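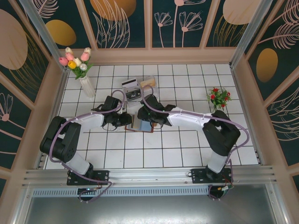
Search this site Enter keywords Go

What an Open Day Should Show

I went to the Larkover open day in October expecting a sales pitch, and for the first half hour I got one. There was coffee, a short film with loud music, and a man in a good jacket who told us the future was already in the building. Then they let us walk through to the back, where the machines were working, and the day improved.

The setup that held most people's attention was a small one. Two arms are fixed to the same rail, one at each side, and they reach in over a floor of white tile to handle cards. A clear plastic box with a few small things in it stands just behind the cards. Somebody has taken trouble over the surroundings. The walls are printed with flowers and leaves on dark teal, and there are artificial tulips in a glass vase. It looks more like a corner of a tearoom than a lab.

I stood there for most of an hour. The arms were slow. A card is thin, and when it lies flat there is very little for a gripper to take hold of. The fingers came down, closed, and came up with nothing. They tried again from a different side. On some tries one arm got the edge up and the other arm was late. A boy next to me said he could do it faster, and his mother agreed with him.

By the film's standards this was a poor advertisement. I think it was the best thing in the building, and I wish more companies would show their work this way.

Most of what the public sees of robots has been edited. A clip runs for thirty seconds, the arm folds the shirt or pours the drink, and the clip ends. We don't learn how many tries came before it. People who watch enough of these clips form one of two opinions. They think the machines can already do everything, or they think the whole business is a trick. I have heard both at my own dinner table, and I have trouble arguing with either, given what we are shown.

An hour of watching gives you something better to go on. You find out which parts are easy and which are hard, and they are often the opposite of what you would guess. Moving an arm to the right place seems to be mostly solved. Picking up one flat card from on top of another is not. I did not know that before, and now I do, and I didn't need a brochure to learn it.

Huw Lewis was looking after the stand that afternoon. He did not talk much unless he was asked. I asked him how often it worked, and he gave me a number without looking around for permission. On the task as it was set up that day, they had logged 1,793 attempts, and he put the success rate at 80 percent on a good day and well under that when the cards were new and slick. I asked what made a good day. He said he would like to know that too.

I compare this with the Flakov demonstration I attended in the spring. Their arm was bigger, the lighting was better, and it did the same thing six times without a fault. It was also behind a rope, nobody could change anything, and the engineer would not say what happened if the part was turned the other way up. I left knowing less than I had hoped. They may well have the better machine. I have no means of telling.

There is a fair case against what I am asking for. Companies have investors, and investors do not enjoy watching a gripper close on air. A rival like Celetti could film the failures and pass them around. Visitors with little patience will go home and say the thing is useless. I accept all of that. But the people who will be asked to work beside these machines, or to pay for them, are going to see the failures sooner or later. I would sooner they saw them early, with someone like Lewis there to answer questions.

My one complaint about Larkover is the order of the tour. The film came first and the arms came last, and several visitors left after the film. Put the arms by the front door. The open day runs again next year, and the back room closes at 4 p.m., so go there before you sit down for the coffee.

Related items
Flakov in the spring: a demonstration behind a rope
2 hours on the Parri packing line
Letters: who are open days for?
Celetti and the trouble with short clips

Last updated: October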